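Workshop tips: getting your gripper software to behave on a kitchen-sized table

I've had Dotik running on my bench since August and most of my trouble has been in the settings, so here are the bits I'd pass on.

Start with the table. Pale shiny wood is lovely to work on and a pain for perception, as the planner reads bright patches as edges and then plans round them. I let Dotik look at the bare top for 30 seconds and save that as its background, crumbs and all, and I do it again whenever the light changes.
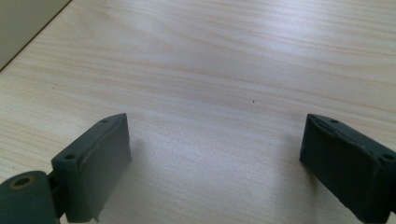

Yimer wrote in to say that 30 seconds is overkill and 6 does the job, so long as you switch off auto exposure first. Fair enough, I've tried it and it's fine!

Next, clear plastic. Depth goes straight through it and hands you the panel behind, so a tilt-out drawer in a see-through bin comes up as a hole with a few bright lines in it. I gave up on depth for these and now fit the drawer from its edges, with glare masked out — the mask wants growing by 3 pixels or the rim of the bright spot sneaks back in. Then set the closing force low and let the pads find the sides.
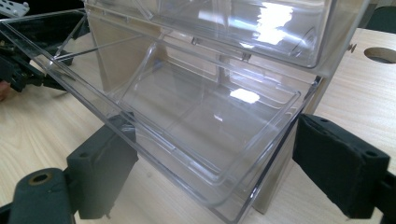
One reader asks whether you could stick a strip of matt tape on the drawer and keep depth switched on. You can, and I did for 2 weeks, but the tape lifts at the corners and then your fit wanders.

Last one: save your settings under a new name every time you touch them. Mine are called things like drawer_low_force_b and I can still find my way back.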